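Jemthorpe regulator fines Wallgate over client money
2021-03-29
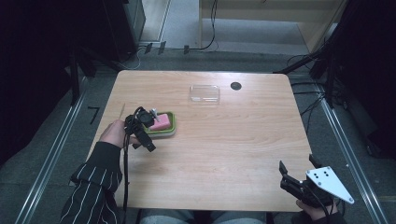

Investment firm Wallgate has been fined 757,000 dollars by the Jemthorpe financial regulator for failing to keep client money separate from its own accounts.

The penalty covers 1,031 client accounts opened through the firm's Jemthorpe office. According to the ruling, money belonging to 610 of them was held for months in an account that Wallgate also used to pay rent and salaries. The regulator found no evidence that any client lost money.

Salamatu Quaye, who heads enforcement at the regulator, said the firm had been warned in writing before the investigation was opened. "The rules on client money have not changed in years and the firm knew them," she said.

Wallgate has accepted the ruling and will not appeal. Chief executive Patricio Retamal said the accounts were separated last fall and that a new compliance officer had been hired. He declined to say whether anyone had left the company over the matter.

The case has renewed questions about how license holders are supervised. Opposition finance spokesman Prys Lougher said the regulator had only four inspectors for the whole investment sector and that two of them were on short-term contracts. He wants the agency to report to the legislature every quarter and to publish its warning letters.

The finance ministry said it was reviewing the agency's budget. A hearing on the license rules is planned for April. Wallgate has 30 days to pay the fine.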